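4.2 Budgeting for the kitchen task

Grant proposals tend to treat the arm as the whole cost and everything else as a rounding error. We did the same. The Veres project asked for money for manipulators, received it in September, and then learned what a kitchen charges for admission. In our final ledger the arms took 74 percent of equipment spending. The rest went to stands, clamps, cabling, lighting, crockery and a line that Hrvoje Ristić entered as "towels, various" and refused to break down further. 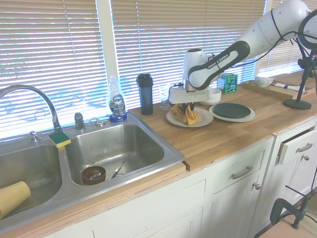 Should a lab buy the second arm in the same order as the first?
Only if the floor plan is settled. We ordered both from Femholm together, saved a little on shipping, and then paid for the second mount twice when the table turned out to be the wrong height.

Cloth handling drove most of the late purchases. A plate keeps its shape from one trial to the next; a towel has opinions. Our first plan allowed 14 working days for setup and used 40, much of it spent deciding where a camera could stand without being in the arm's way. The tripods came out of the travel budget, and one of us did not go to a workshop.
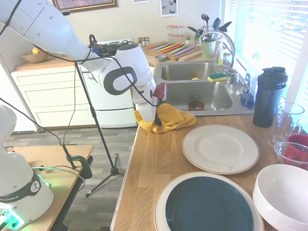
Figure 3. Arm gripping a yellow cloth at the counter edge, in front of the double sink.

We also priced a mock kitchen from Wudis, complete with a sink that connects to nothing. The quote was almost 5 times the cost of fitting out a real one, and did not include plates. Wojciech Nowakowski argued for it anyway, on the grounds that nobody would ask to make coffee in it. He was outvoted. Bright windows, shared counters and other people's mugs are part of the cost of a real room, and we now list them under overhead.
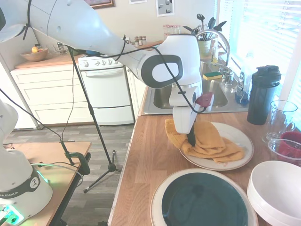 Figure 4. Gripper finger against the towel on a tan-rimmed plate.

For the next phase, at the Flokwood site, we have moved spare gripper fingers and cables out of "miscellaneous" and given them their own line. The reviewers have already asked whether it could be smaller. Our request for a storage cabinet is still pending - it was filed on a Wednesday, to the wrong office.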